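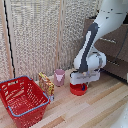 How long does a tin of Polance wood oil keep once it's been opened?
Almost a year, if you press the lid down hard and store it somewhere cool.

I've sold the Ballulier tin for ages and I still use it on my own kitchen table (twice a year, more if we've had people round!). It's the 378 ml size, enough for 3 coats on a table that seats four, and it smells faintly of oranges for an evening or so.

Search the shop Enter keyword Go

Put it on thin with an old cotton cloth, go along the grain, then have a cup of tea and wipe off whatever's still sitting on top. I leave mine 9 hours before anything goes back on it – overnight, basically.

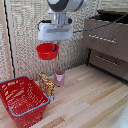 Page last changed: September, 4 pm

The new batch has the wider lid, which I much prefer, and the colour is the same as before. Orders go out from our Ninport shop, and the Thaweesak cloths are back in stock too, so add a pack if your old T-shirts have run out. Please lay used cloths flat outdoors to dry, never scrunched up in a bin, as oily ones can catch fire.

4 comments | 9 shares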